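Visiting the Wenness museum without wearing yourself out

I've been to the old house museum at Wenness more times than I can count, and most of my tips come from getting it wrong. Eat before you go! The café closes at 3 and the nearest sandwich is 12 minutes away in Mamley.

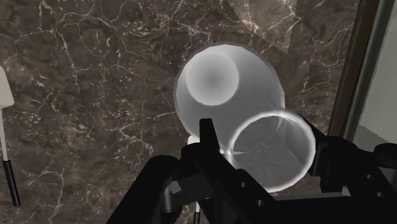 Start at the top floor and work down. Everybody crowds into the front hall first, so the attic rooms are lovely and quiet until lunch – and your knees will thank you for doing the stairs early (there are 67 of them, no elevator).

Bags go in the lockers by the side door. Bring a quarter, and take your sweater out first, as the map room is freezing even in May.
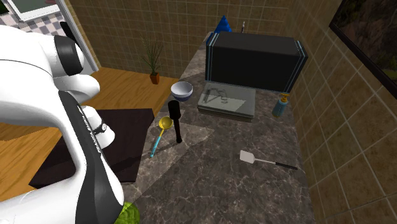
A green vegetable beside the counter, with a dark board on the wood behind.

The Nuttall wing costs extra and I'd skip it with little kids. It's 300 teapots behind glass, and mine lasted one case.

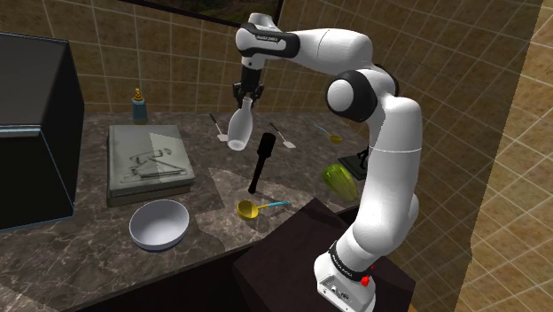
Packing for the day is where I've gotten fussy. I make a picnic the night before and leave the salad undressed, with the dressing in its own little bottle. When it's nearly empty I hold it upside down by the neck, like the white one over the counter there, and let the last of it run toward the cap. Then it all goes in a cooler in the trunk, and we eat on the lawn behind the parking lot.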